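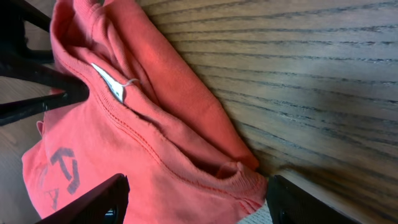 Last revised Apr 27, 2024. Applies to cotton and cotton-blend sweatshirts, hooded or plain. Wool and anything with a glued print need a different method.

Most fading on colored sweatshirts comes from abrasion in the drum and from detergent left in the fibers. Both can be reduced with the settings below.

## Before washing

1. Close zippers and tie drawstrings in a loose bow.
2. Turn the garment inside out.
3. Check the care label for a temperature limit. If the label is gone, use 20 °C.
4. Test for loose dye: press a damp white cloth on an inside seam for a minute. If color transfers, wash the garment alone.

## Machine settings

Set the spin to 400 rpm. Faster spins press hard creases into the ribbing, and these wear pale along the edge. Fill the drum halfway at most. Use liquid detergent without bleach or optical brightener; powder may not dissolve fully at low temperatures.

On Delleo front loaders, program 4 is the short cold cycle. The extra rinse must be selected each time, as the machine does not store it. Kornora machines keep the last setting used.

Leave out fabric softener. It coats the loops on the inside of fleece and flattens them.

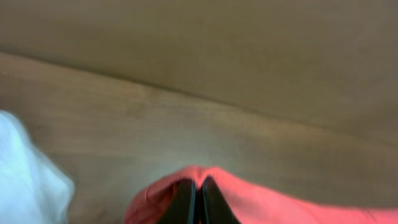 **Drying and storage**

Take the sweatshirt out as soon as the cycle ends. Lift it with both hands under the body so the wet sleeves do not stretch the shoulders. Shake once, then pull the cuffs and waistband back to width.

Dry flat on a rack, out of direct sun, still inside out. Turn it over when the top side feels dry. A heavy hood takes longest; open it and prop it with a rolled towel.

Do not store until the seams are fully dry. Fold along the side seams and keep dark and light colors on separate shelves.

Related pages: Nilsuwan dye chart, sheet 377; Lellcombe drying rack, assembly.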